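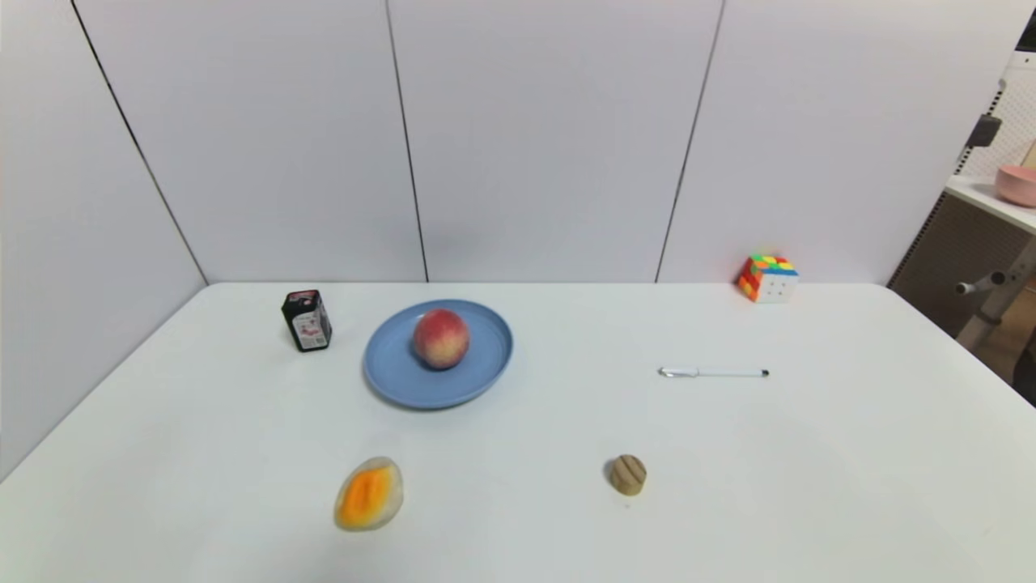
I think a home-built robot arm should spend its first year doing one dull job on a table, and that most of the money and evenings people put into making it do more are wasted. I have held this view since December, when our group at the Kaewmanee workshop voted to add a second arm before the first one could put a thing on a plate and let go of it properly. I voted against and lost. The second arm is still in its box under the bench and I would like to make my case again now that tempers have cooled.

Our build is called Bradora. The name came from a misread label and it stuck. So far it has cost us 2690 dollars, split unevenly between the members who wanted it and the members who were talked into it. The arm was the biggest part of that. The gripper, cables, brackets, power supply and the table came after, and the table took more arguing than anything else on the list. Some of us wanted to use the old workbench. It had a vise at one end, a burn mark in the middle and a lean to it that a level picked up straight away. You could work around all of those, and for two months we did, by writing odd little corrections into the software that no one can now explain.

Then we bought a plain white table and put white panels up behind it, and took the corrections out. I consider it the best money in the project. A hobby group will happily pay for a faster motor and then balk at a flat surface, and I don't understand the thinking. If the surface moves when somebody leans on it, you are measuring the person leaning.

The dull job I have in mind is picking up one object and setting it down where it was meant to go. We use whatever is small and cheap: a peach, a pen, a Rubik's cube, a plate. Members complain that it looks like a kitchen drawer tipped out, and visitors ask when it will do something useful. Fair enough. A shared workshop gets a lot of visitors and it is hard to stand beside a machine that has been moving the same peach for a month. But the peach is round and it rolls, and the pen is thin and lies flat, and between them they showed up faults in our setup that the more impressive plans would have hidden.
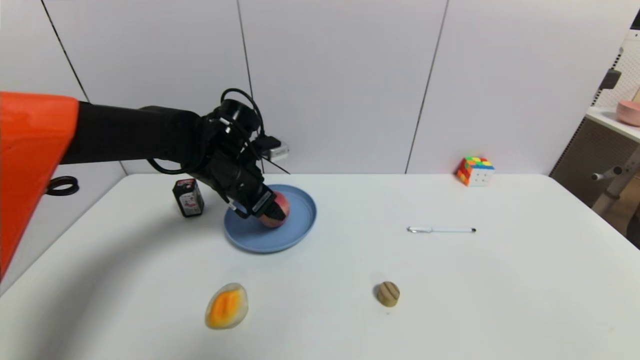 The worst of those faults was in the cables. We had tied them down too neatly. When the wrist turned past a certain point the bundle went tight and pulled the gripper a few millimetres to one side, and we blamed the camera, then the calibration, then the person who had done the calibration. Mireille Srour found it by holding the bundle in her hand while the arm moved. It took her one evening, after the rest of us had spent 70 hours in the software. She gave the cables some slack and the sideways pull went away.

I bring it up because the plan in December was to mount the second arm on the same sort of bracket, with the cables tied the same way, and have the two of them hand things to each other. We would have had the fault twice, in two directions, and I doubt we would have found it at all.

There is a second reason for staying with one job, and it has to do with sharing. A build in your own garage can be as strange as you like. You know which screw is a bit stripped and which cable has to be wiggled. In a shared shop the next person doesn't know, and they have the key for the evening and want to get something done. Every feature you add is another thing they have to be told. Our start-up sheet was one page when the arm had one job. After the voice control was added it went to five, and people stopped reading it. The voice control was fun for a weekend. I would take it off tomorrow.

I feel the same way about the parts catalogue habit. Ivent sends out a new list of grippers and sensors every few months, and for a week afterward the group chat is all about what we could buy. We tried a Provik sensor kit on loan. It was well made and I have nothing bad to say about it, except that we spent the loan period fitting it and handed it back without having learned anything about picking things up.

What I would do with the money is boring. Spare fingers, so a broken pair doesn't end the night. Better lighting over the table. A proper emergency stop within reach of both sides, mounted where a person's hand goes by itself. A logbook made of paper, with a pen on a string, filled in by whoever was on the arm. And then 400 attempts at the same pick, by different members on different evenings, written down whether they worked or not. I don't care much what the success rate is at the end. I would like to know it.

I should say what the other side gets right. People join a workshop to make things, and filling in a logbook isn't why anyone pays dues. We lost 2 members over the winter who had come for the arm and found it tied up with testing. If everyone who is keen drifts off, the rest of us will have a very reliable machine and an empty room to keep it in. I haven't got a full answer to that. 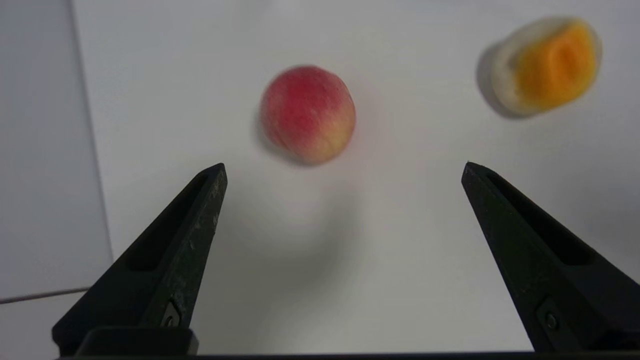 Kulap Nuchit read a draft of this and wrote back that I had the order wrong. In Kulap's view people only learn patience with a machine after it has surprised them once or twice, and a year of plates and fruit before anything surprising happens is a good way to end up with no group. The second arm could be built slowly by the keen ones on a separate bench, with its own budget, while the first keeps to its one job. "You're treating the box under the bench as a threat," the note went on. "It's just a box. Let somebody open it."

I can live with most of that, provided the separate bench is really separate and nobody borrows the power supply. I'd also want the cables on the second arm left loose from the first day, and Mireille to look them over before it is switched on. The motion I'll bring to the next meeting says so, and it says the voice control comes off as well.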